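Gripper Comparison at the Grostdale Hall: Progress Report to the Wornska Fund
Prepared by Éabha Carroll, with notes from Pin-yu Kwan and Kwok-wai Ng
Period covered: through the end of July

Dear Kam-wah Lam,

Thank you again for your patience with the date of this report, and for the very thoughtful list of questions you sent after the last one. I have tried to answer them all somewhere in these pages, though I'm afraid not in the order you asked them. Pin-yu read an early draft and told me it wandered, so if you are short of time, the section on money is near the end and the request for a small change of plan comes right after it.

Where we are

When you agreed to support this work, we promised to compare two sets of finger pads for a parallel two-finger gripper on ordinary household objects, and to do it in a busy hall with other arms at work nearby. The first set is the smooth rounded pad that we call Grumus. The second is the textured pad we call Fang (Chih-ming Tu's name for it, and it stuck before anyone could think of a more dignified one). Both are our own designs, and we have been swapping them on the same model of gripper so that the pads are the main thing that changes.

At the close of this period we have logged 1,038 grasp attempts. Of these, 880 passed our review and can be used in the comparison. The rest were set aside, mostly for dull reasons — a recording that stopped early, a label that didn't match the object, a pad that had worked loose on its mount. I would rather have fewer attempts that we trust, and I know from our phone call that you feel the same way.

The objects

The test set is built from things people have at home, with a deliberate mix of hard and soft. Plates remain the most stubborn of the hard ones. A round plate lying on a cloth gives a gripper very little to get hold of, and the approach has to bring one finger down close to the rim without pushing the whole plate along. Knitted and woven pieces are the other extreme. They give way nicely, but the gripper can close on a fold and come up with far less than we wanted.

We have spent a good part of this period with both kinds of object on the table together, which is closer to how a real kitchen or living room looks. It has made the work slower and, I think, a great deal more useful. The wrist camera earns its keep in these close quarters, as it shows the pads and what lies between them, even when the housing takes up much of the view.
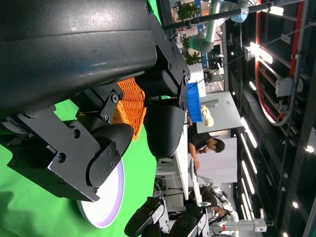

What we have learned about the pads

I'll try to be careful here, as the comparison is still under way and Kwok-wai is rightly strict with me about early conclusions. The smooth pad has been kinder to rims and other hard edges. It seems to settle against a plate with less fuss, and the people running the sessions have come to prefer it for anything glazed. The textured pad does better with cloth and mesh, where the fine surface gives some bite, and it has been the clear favorite for baskets.

We had expected the textured pad to win on soft objects by a wide margin. So far the gap is smaller than we guessed, and Chih-ming suspects that our closing speed matters more than the surface does. He has written a short plan for testing this, using 20 repeats for each object at each speed, and I would be glad to send it along if you'd like to see the details.

One change we made to the mounts deserves a mention. In the first weeks, swapping pads meant taking apart more of the finger than anyone enjoyed, and small screws have a way of rolling under tables. Pin-yu reworked the order of assembly so the finger plates can stay put, and a swap has gone from being a chore to something we do between coffee and the next session. It was a modest fix and it has cheered everyone up enormously!

Cameras and the view from the wrist

You asked whether we still believe in the wrist camera, given the trouble we described last time. Yes, we do, and more than before. Its view comes out turned on its side compared with the hall, and that was confusing for new operators at first. We considered rotating the video before anyone saw it, but decided to leave the recordings as they are and rotate only the operator's display. Everything stored is therefore in its original form, and no one has to guess later which sessions were turned and which weren't.

The lighting has been harder. The ceiling lights are bright, and when the wrist tips upward they come straight into view and the exposure drops. Kwok-wai now fixes the exposure at the start of each session, with the fingers open over the workspace, and checks that both fingers can be told apart from whatever lies behind them. The green cloth helps a good deal with this, black against green being about as easy a separation as one could ask for.
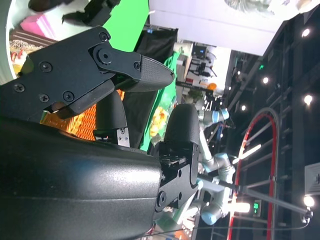
Wrist camera view with the gripper open; the orange mesh basket shows between the finger segments.

Money and time

Spending is within the amounts you approved. We have used less than planned on replacement pads, which have worn better than we feared, and a little more on cables, which have not. We lost 7 working days to a controller fault that Chih-ming eventually traced to a connector, and we have made up most of that time by running longer afternoons.

A small change we would like to make

With your agreement, we would like to move the money left over from the pads into extra operator hours. The speed tests would fill most of them, and the remainder would go to a second reviewer, so that Pin-yu is no longer checking every attempt alone. The total would stay the same, and I can send a revised budget sheet as soon as you say the word.

Our next steps are to finish the mixed tables, start on the speed plan, and tidy the labels so the reviewed attempts can be shared with your office in a form you can open without calling us (though you are always welcome to call).

With warm thanks from all of us at Grostdale,
Éabha Carroll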